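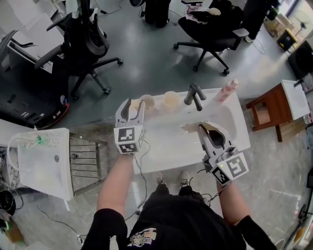 My project this term was the tracking and replay code for our two hand-held grippers, and I want to start with the thing that ate most of my time, which was finding out where each gripper is in space. Everything downstream depends on it. If the pose is off by a finger's width, the policy learns to pinch air, and then you spend a week blaming the network (I did, more than once). Each gripper carries a white cube with black-and-white markers on its faces, and my code looks for those markers in the head camera view, works out which face it's looking at, and solves for the full position and rotation of the hand. When you're working over a sink like this, with one gripper on each side of a white basin, the two cubes sit at pretty different angles, so I couldn't get away with tuning everything for one nice front-on view.

The package is called Dretov. I inherited a version from the group before me, and it worked fine as long as you moved slowly and kept both hands facing forward. It had one big script that read the images, found the markers, smoothed the result and wrote it to disk, all in the same loop. I split that into four stages that pass messages to each other, mostly so I could rerun the later ones without decoding the video again. That sounds boring but it saved me so many evenings!

The detection stage was the easy part. I used a standard marker library and only changed the thresholds. White plastic against a white background turned out fine for the detector, because it only cares about the pattern itself, but glossy surfaces gave me trouble. A bright reflection would sometimes eat a corner, the detector would guess, and the pose would flip to its mirror solution for a frame or two. If you've ever watched a gripper teleport backwards through its own wrist in a 3D viewer, you know the feeling.

My first fix was a plain low-pass filter, and it was a bad fix. It turned the flips into wobbles, which look nicer on a plot and are worse for training. What I have now is a check that keeps both candidate poses for every face and picks the one that agrees with the recent motion. If neither agrees, the frame gets marked as missing and the gap is filled in later from both sides. On my test set of 2000 frames, the old code had 67 flips and the new code has 9. I went through those 9 by hand, and almost all of them are moments when the forearm covers most of the cube, so there's only one face showing at a steep angle. I don't have a good answer for that yet.

Next came time alignment. The finger opening comes in over the cable on its own clock, and the head camera runs on a different one. I assumed the offset was constant. It wasn't, it drifted, and by the end of a long recording the fingers were closing visibly late compared to the video. I now ask the wearer to snap both grippers shut twice at the start and twice at the end, and the code finds those snaps in both streams and stretches one clock to match the other. Crude, but it works for everything I've thrown at it.

The last stage is the one I had the most fun with. Sitompul is our planner, and it takes the cleaned-up hand paths and asks whether a real arm could follow them. People reach in ways that arms can't, especially when they lean over a counter and bring both wrists close together. So Sitompul solves for the joints along the whole path, flags any piece that hits a limit or brings the two arms too close, and tries shifting the base before it gives up. I added a small penalty for jerky joint motion, and that made the replays look a lot calmer. Solving a path of some 1000 steps used to be a coffee break for me, and now I just wait at my desk.

A few things I'd do differently. I should have written the viewer first, since I found nearly every bug by looking and almost none by reading logs. I should also have saved the raw marker corners from day one, because the early recordings only kept the final poses and I can't rerun the new check on them. And my config files are a mess, sorry to whoever gets this next. The default camera calibration lives in the Dretov folder, but Sitompul reads its own copy, so if you change one you have to change the other.

Still on the list are the covered-cube problem, a proper test for the clock stretching, and moving both packages over to one shared config.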